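Speaker notes – Color you can trust at home (20 minutes, then questions)

Start with the paint card story. I bought a blue for my hallway, loved it in the store, and got home to a purple hallway! Pause for the groans. Ask who has done the same.

Main point, say it slowly: your eye never sees a color alone. It sees the color plus its neighbors plus the light. Once you get that, choosing paint is so much more fun.

Hold up the two Kimness cards. Same gray on both, one on yellow and one on blue. Let the front row pass them back. They won't believe it, and I love that moment.

Povilas Paulauskas taught me to look at a sample at breakfast, at 4 in the afternoon, and again under the lamp. He has 42 grays in a drawer at Zokska and can tell you what each one does in January. Mention the drawer!
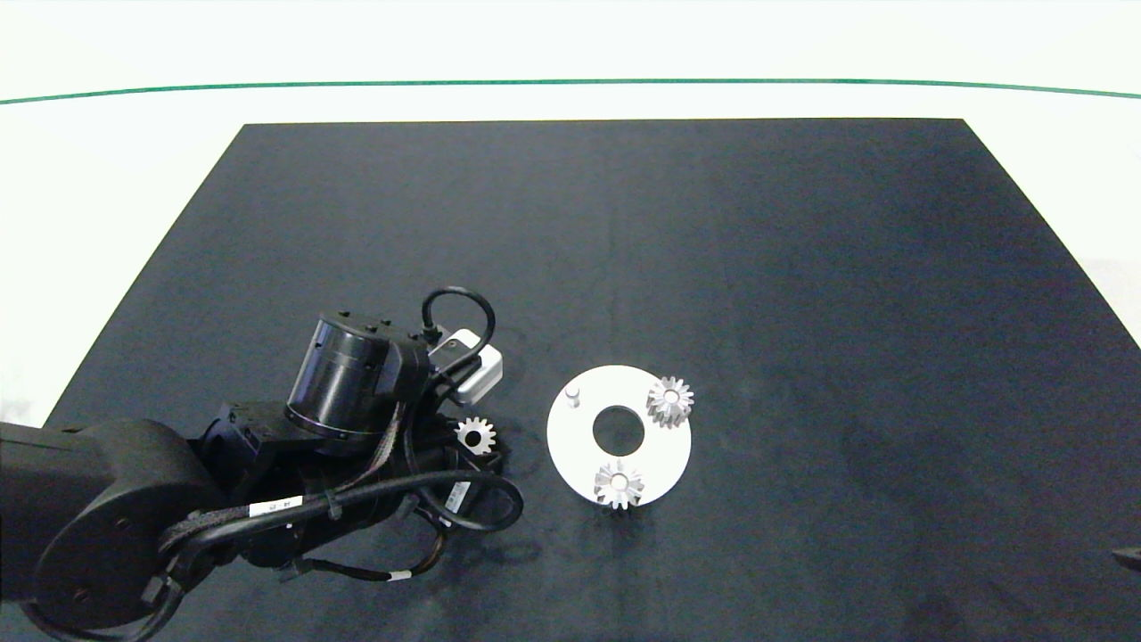
Grays are where people get stuck, so spend real time on them. A dark gray looks darkest next to white – the nearly black mat on the white tabletop gets a lot of its punch from the white showing along its sides. Now think of that same gray beside a brown sofa. It would go soft, maybe even a bit blue.

Homework: paint a big piece of card, leave a white border, move it from wall to wall for a few days. Then trim the border off and look again.

Questions. If someone asks about gloss, send them to the Meltach handout by the door.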